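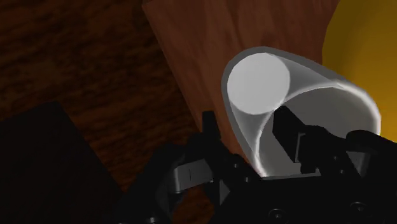
**Figure 1.** Gripper and white cylinder, rendered view.

## 4. Disagreement between loggers

The Plindier core had been logged once before, in a hurry, and the original sheets were kept in a shed at Undon with a leaking roof. We had the legible ones typed up and set them aside, so that no one taking part in the relogging could be tempted to copy. The full 802 metres was then laid out in hole order. From it Koller drew 300 intervals, and each of the 10 geologists logged every one of them alone, using the same printed code sheet and the same rather optimistic colour chart.

Rock type caused little trouble. Most of the Plindier holes pass through diorite, and most geologists, shown diorite, will write diorite. The exceptions sat near the contacts, where the rock is fine-grained and baked, and where four loggers invented codes that weren't on the sheet. One of these, "DQ?", was used often enough that we asked its author what it stood for. He no longer knew.

Alteration was another matter. The sheet asks for a strength of weak, moderate or strong, and gives no help with the borders between them. Agreement on the presence of tourmaline was good. Agreement on how much alteration came with it was poor, and moderate did a great deal of work for people who wanted to get to lunch. Steiner and Reisinger, who trained in the same department and share an office, differed more than any other pair. Both put this down to the other's eyesight.

Breccia was the worst of all. In several holes the logged top of the breccia moved up or down the hole depending on whether the logger took the first broken rock, the first rock with cement between the pieces, or the first rock that looked worth assaying. All three are defensible. The code sheet supports all three, in different paragraphs. For the model in Section 5 we have used the second, on the grounds that it can be checked with a hand lens and doesn't require knowing the price of copper.

We also looked at whether loggers changed over the course of a shift. Vein counts fell after two in the afternoon in most of the log sets. Hviid's rose. He attributes this to the light; the rest of us have noted his coffee. 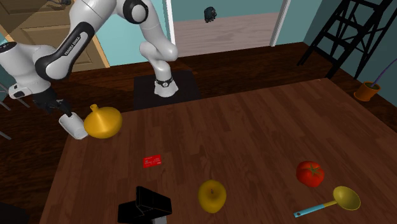

**Gosselin, October**

The second round took place at the Gosselin core store, with a revised code sheet. Bouvier had cut it from six pages to two and tied each alteration strength to a reference piece of core, glued to a board at the end of the bench. Loggers were told to walk to the board whenever in doubt. Doubt became noticeably rarer for the intervals at the far end of the bench.

Even so, the spread in alteration strength narrowed, and the breccia tops came into line in all but the Flidton holes. Flidton remains a problem. The rock there has been broken, healed and broken again, and recovery through the fault is bad enough that some of what was logged was the wooden block marking the gap. We have left these holes out of the comparison and put them, with the loggers' remarks in full, in the appendix.

Koller argues that the board alone accounts for the improvement, and Bouvier that the shorter sheet does. The design doesn't allow us to separate the two, a point Reisinger raised before the work began and has raised since. A third round, changing one thing at a time, would settle it if ten geologists could be persuaded to look at the same diorite again.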